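I sat in the pickup bay at the Zostora on Parnham Road last week for 27 minutes, engine off, windows down, waiting for a person to bring me a rice cooker. I had paid for the rice cooker the night before. The app told me it was "ready and waiting for you!" and then, once I'd parked in the numbered spot and pressed the button to say so, it told me somebody was on the way. I watched a bird eat most of a french fry. I read the back of my insurance card. And somewhere in there I started writing this in my head, so if it's grumpy, that's where the grumpiness comes from.

My complaint is about waiting, and more exactly about what has happened to the line. The plain old line, where you stand behind one person and in front of another and shuffle. I think we've been talked out of it, and I want it back.

## The line was a pretty good deal

Think about what a line tells you just by being there. You can see how long it is. You can see whether it's moving. You can see that the man at the front has a bag of returns the size of a toddler, and you can decide, right then, to go get a coffee and try again later. All of that information is free and you get it by looking.

It's also fair in a way that a five-year-old can check. You were here, she came after you, you go first. My kids had that rule down before they could tie their shoes, and they enforced it like tiny bailiffs.

Now compare the bay. There were other cars in the other numbered spots, and I had no idea if they'd been there before me or not. One pulled in, got a box handed through the window and left while I was still on my insurance card. Maybe that driver ordered last month. Maybe the store sorts by box size. I'll never know, and not knowing is what got under my skin, much more than the minutes did. Put me in a line for 27 minutes where I can see the counter and I'll be bored. Put me in a car for the same stretch with a cheerful message on my phone and I'll be composing letters.

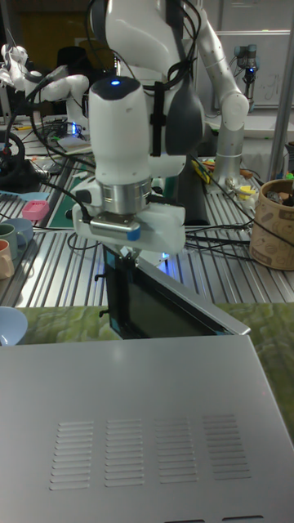
*Up close with the white arm and the panel.*

I used to work a counter, by the way, so I'm not coming at this only as a cranky customer. I did two years at a hardware store called Steyn, back when it was still downtown, on the paint and keys desk. We had a line every Saturday from open until lunch. It went past the hinges and turned the corner at the caulk. And people were mostly fine! They talked to each other. They read the backs of things. A surprising number of them fixed their own problem while they stood there, because the person behind them had the same leaky faucet last year and knew which washer it was.

What I liked from my side of the counter was that I could see it too. If the line got long I cut keys faster and skipped the chat. If it was short I'd ask how the deck was coming along. When the order comes in on a tablet there's no face attached, so the tablet just beeps, and it beeps the same for a guy who's been out there two minutes as for somebody who has been out there half an hour with a melting bag of groceries in the back seat. I don't blame the kid who finally brought my rice cooker. He was jogging. He had a list on his phone with no people on it.

## Text me when it's my turn

The other thing that replaced the line is the text. You give your number, you wander off, and they'll text you. I know people who love this. My friend Sizwe Coetzee loves it so much that he won't eat anywhere that doesn't do it, and we've had the argument enough times that I can do both halves in the shower.

His side goes like this. Standing in line is dead time. You can't do anything, your feet hurt, and if you've got a bad knee or a baby or both, it's worse than dead time. Let people go sit on a bench or walk around the block. Why would you make anybody stand there to prove they want a sandwich?

And he's right about the knee and the baby. I'll give him that all day long. Any line worth having ought to have a chair in it somewhere, and someone who'll hold your spot while you use it. When my mother came to stay in February I saw a whole pharmacy line quietly rearrange itself so she could sit by the blood pressure machine and keep her place, and that was done with two nods and a "she's after me." No phone needed.

But I don't think the text gives you your time back. It gives you time with a string tied to it. You can't start anything. You can't go into the bookstore and get properly lost, because what if it buzzes? You check your phone, you check it again, you walk around the block a little faster than you'd like. Then it says your table is ready and you have five minutes to claim it, and you're three blocks over, trotting along a sidewalk in your nice shoes. I've done the trot. Sizwe has done the trot with me and maintained, out of breath, that this was better.

The number they give you isn't worth much either. The taco place by the bus station texted me that my party was "number 7 in line," and then that we were number 9. How do you go backward? In a real line, if two people got put ahead of me, I'd have seen them, and somebody would have had to look me in the eye and say they had a reservation, or a sick kid, or a cousin in the kitchen. I'd have grumbled and been over it by the chips.
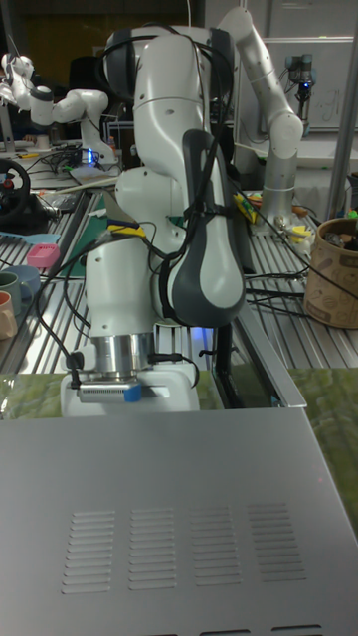

## Who gets to skip

Which brings me to the part I feel strongest about. When you can't see the line, it's very easy to sell spots in it.

I don't think it would have occurred to Mr. Steyn to charge people to walk past the hinges. He'd have had to do it in front of everybody, with the whole caulk corner watching. Somebody would've said something, and I know exactly which customer, too. But once the line lives inside an app, you can have a fast version and a slow version and a version for folks who pay by the month, and the rest of us just experience it as things being kind of slow today.

Zostora has one of these. It's called a membership and it includes "priority handoff," and I only noticed because there was a button for it on the screen I was staring at while I waited. I won't pretend I wasn't tempted. That's what made me mad! I was being offered a way out of a wait by the same people who were making me wait, and I had no way to tell if those two facts had anything to do with each other.

My brother-in-law says that's paranoid and everything costs something. Fine. Airlines have done it forever and I still fly. But at the airport I can at least see the folks in the short lane, rolling past with their nice luggage, and they can see me. There's a little embarrassment in it for both sides and I think the embarrassment does some good. It keeps the thing from getting too out of hand.

## Okay, some lines are terrible

I should be fair. I've stood in lines I would happily have paid to escape. The county records office had a line for years that was really two lines, and you didn't find out until the window that you'd been in the wrong one. I've waited outside in sleet for a phone I didn't need. I once took ticket 605 at a passport counter when the sign on the wall was in the low 500s, and I sat on a plastic chair all morning next to a man eating a whole roast chicken out of foil. (He offered me a wing. I took it.)

Even there, though, I had my ticket and I had the sign. The sign went up by one every so often, and I could do the math and know I had time to run down to the meter. I think a take-a-number machine is about the best invention we've come up with for this, honest as a kitchen clock. You can sit, so Sizwe's knee is covered. You can see where you stand, so I'm covered.

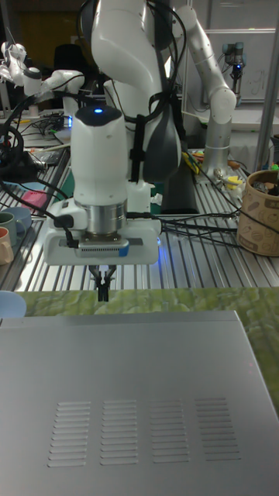
So if I ran a store, and nobody should let me, I'd get one of those red paper ticket machines and hang a sign big enough to read from the parking lot. I'd do it for the pickup bay too. Give every car a number when it pulls in and put the number being served up on the wall. If members get to go first, put that up on the wall too, in a different color, and let us all have a look at it.

There's a bakery over in Jadar, where my wife grew up, that does more or less this with playing cards. You pull one off a nail by the door, and the woman behind the counter calls out the next card from her list, and she's been calling them in the same odd order for so long that the regulars know it by heart. The first time I went I had the four of clubs and no clue where that put me. The lady next to me looked at my card and then at the bread and said I should have come hungry later. She was right, I was there a while. But I knew it, and I knew she was before me, and by the time they called the four of clubs I'd been told which loaf to get and which to leave alone.

I did write to Zostora, in the end. I filled in the contact form and asked whether pickups go in order of arrival, which seems like a thing a store could tell you in one word. I got an automatic reply saying they'd received my message and it would be answered in the order it came in. I'm still waiting on that one.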